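Table Linens and Serving Bowls: Everyday Care

Updated Thursday, August 22, 2024

Cloths

Wash a new checked or plaid tablecloth by itself the first time, in cold water. Bright dyes can bleed into the white lines and there is no good way to get them back out. After that it can go in with other colors.

Shake crumbs off outdoors before washing. Fuzzy or fringed trim holds on to them, so run a dry brush along it first. Skip fabric softener on anything you wipe your hands on.

For grease spots, put a drop of dish soap on the spot, rub it in with your thumb, and leave it for half an hour. Candle wax should be hard before you touch it. Scrape with a spoon, then iron what is left between two paper towels on low.

Wrinkles come out more easily if the cloth is ironed slightly damp. If you don't iron, take it out of the dryer early and smooth it over the table by hand. Pull from the corners, back ones first.

Bowls

A wide bowl needs a cloth that lies flat under it. Smooth out any bunches before you set it down, especially if it will hold soup or cut fruit.

Gray marks on a pale glossy bowl are usually metal left by forks and spoons. Make a paste of baking soda and water, rub with a soft cloth, and rinse. Steel wool will dull the shine.

Tea and tomato stains need a longer soak. Fill the bowl with warm water and a spoonful of baking soda and leave it overnight.

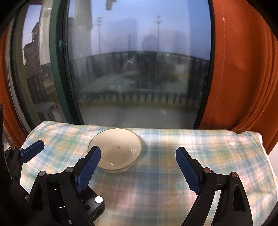 Don't take a bowl from the refrigerator straight to a hot oven. Let it stand on the counter first, and check the maker's instructions before heating it at all. Many serving bowls are not meant for 400 degrees.

Stack bowls with a paper towel between each one. Keep the widest at the bottom and don't pile them so high that you have to lift the whole stack to reach one. Chipped bowls can hold keys or clothespins, but keep food out of them.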